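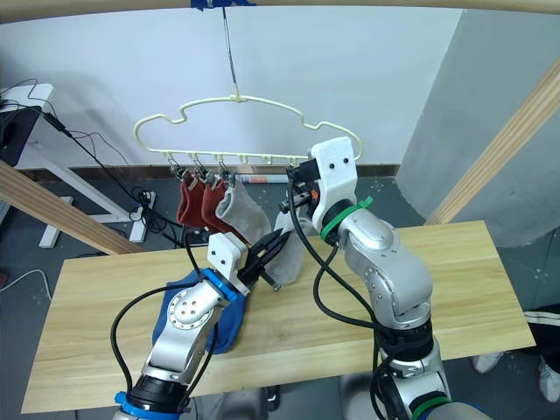 阅读时间：约 6 分钟

主题：Re: [Skotley 家务列表] 袜子到底怎么晾才不会少一只

列表的各位好，

Leokadia 这封信来得太是时候了！我上个月刚把家里晾小件的办法从头到尾换了一遍，正愁没人可讲，结果打开邮箱就看见有人问袜子。先把她的原文引在下面，中间插着回，最后再补几条自己的心得，长了点，大家挑着看。

> Leokadia Lis 写道：
>
> 大家好，我是新搬到 Gidey 那边的，厨房改小了，阳台也没有了，洗好的衣服只能在屋里晾。大件都好办，麻烦的是袜子。我现在是往折叠晾衣架的横杆上一搭，搭满了就往暖气上放，结果每次收下来都对不上，要么少一只，要么多出来一只完全不认识的。

搭横杆这个我也干了好多年！问题就在“搭”字上。袜子轻，人走过去带一下就滑到架子后面，等换季搬家具才重见天日。我去年冬天从洗衣机和墙之间一次掏出来一小堆，里面有一只我早就认定丢了、连另一只都拿去擦鞋了的，心疼得不行。

所以我的第一条建议就是换成夹的。带小钩的塑料衣架，下面那根横条上有一排小钩，每个钩上挂一个金属小夹子，袜子夹住袜口垂下来，想掉都难。我特别喜欢照片里那种奶油色的，轮廓一圈一圈像朵云，挂在屋里看着心情就好。下面六个小钩，一个钩归一只袜子，一目了然。

> 我在店里看到过那种圆盘式的，夹子很多，可是太大了，一挂上去半个过道都没了。有没有小一点的？

有有有，而且我强烈推荐小的！圆盘的我也买过，Dorkero 出的，夹子多得夹都夹不完。用起来最大的毛病是缠，收起来塞柜子里，下次拿出来先解十分钟的夹子，人已经不想晾了。一字排开的就没这个事，往门后一挂就行，夹子可以从钩上摘下来单独放在小盒子里。

再有就是平衡。圆盘要四面夹得差不多，不然就歪着，歪了袜子全挤到一边。一字排的也会歪，不过好办，下面细说。

> 另外我想请教，你们是先配好对再晾，还是晾干了再配？我婆婆坚持先配，我觉得太费时间了。

站您婆婆！一定先配。我以前也是晾干了一起配，坐在床上摊一大片，灰的有深灰浅灰偏蓝的灰，灯光一暗全长一个样。后来改成夹之前先找着伴儿，一双挨着一双夹，红的跟红的在一起，然后再夹灰的。照片里深红的那双就已经并排夹好了，浅灰的先上去一只，它的伴儿就跟在后头，桌上还摊着一只蓝的。我就爱看这个半截的样子，颜色一块一块的，哪只还没轮到，扫一眼就知道。

时间上我真的掐过表：一桶小件先配后夹，比原来乱搭多花 40 秒，可是收的时候省掉的远不止这点，拿下来直接对折，进抽屉，完事！

> 还有一个问题，屋里没有现成的杆子，房东又不让打孔，衣架挂在哪儿好？

这个得看您家里有什么。我这边老房子有木梁，从梁上垂一根细的金属杆下来，衣架往上一挂，高度正合适。您要是没有梁，门框上卡一根伸缩杆也可以，我妹妹家用的是 Grondari 的伸缩杆，卡在浴室门里，人进出低一下头而已。胶带类的东西能不能贴，请先问问房东，有的漆面一撕就带下来一块，贴之前在不起眼的角落试一小条。

衣架正下方最好有张桌子，这一条是我自己摸索出来的，得意很久了。袜子先摊在桌上配，手往上一抬就夹好了，不用来回弯腰去篮子里捞。夹的时候万一滑了，也是掉在桌上，不是掉在地上沾一身毛再洗一遍。木头桌面的话先铺条旧毛巾，尤其是手洗没甩过的厚袜子，滴下来的水会留印子，我那张桌子就是这么留了一圈白印，用核桃油擦了好几回才淡下去。

> 先谢谢大家！我看列表归档里有 284 封讲晾衣服的，实在翻不过来，所以直接来问了。

哈哈，那里面一大半是当年吵烘干机吵出来的，不翻也罢！

下面是我另外想补的几条，顺序随便：

一、夹袜口还是夹袜尖，列表里吵过。我夹袜口，只夹一层边，夹印留在最上面，穿上就看不出来。夹袜尖的人说松紧带不容易拉长，也有道理，厚重的羊毛袜我会听他们的。

二、从一头往另一头夹的话，夹到一半衣架会往重的那头沉。我的办法是夹的时候另一只手扶住空的那头，等两边都有东西了再松手。要是这次只洗了两三双，就把夹子往中间挪，两头的钩空着，它自己就平了。

三、金属夹子夹得牢，可是有的便宜货会生锈，白袜子上一个黄点子，怎么都洗不掉。新买回来的夹子先拿一只旧袜子试一晚上，没有印再用。塑料夹子没这个烦恼，但是晒久了会脆，一捏就断，弹簧飞到哪里全凭运气。

四、二月份屋里潮，厚袜子要翻过来晾，脚尖那一段最难干。我会在临睡前把它们再翻一面，第二天早上基本就能收。薄的不用管。

五、落单的袜子别急着扔。我在抽屉最左边给它们留了个角落，凑到换季再清一次。上次清出来三只，配上了一双，高兴得跟捡了钱一样。

衣架我是在街口的杂货铺买的，29 块，带夹子。贵的也有，我看见过有人在论坛上晒一整套定做的晾衣柜，说花了将近 3000，柜门一关什么都看不见，确实漂亮！可是我总觉得晾衣服嘛，花花绿绿垂成一排也是家里的一景，藏起来怪可惜的。

Leokadia，您要是试了先配后夹，一定回来讲讲，也替我向您婆婆问好。还有哪位家里是斜屋顶的？我一直想知道斜的地方杆子怎么固定才不往下溜，求指点！

另外手套是不是也能这样夹？我打算这周把孩子们的毛线手套都拿来试试，拇指那里往下坠得厉害，可能得一只用两个夹子。有经验的请直接回到列表里，别单独发给我，大家都能看见。

祝各位家里的袜子都成双成对！

> --
> Leokadia Lis
> 阳台没了，花还在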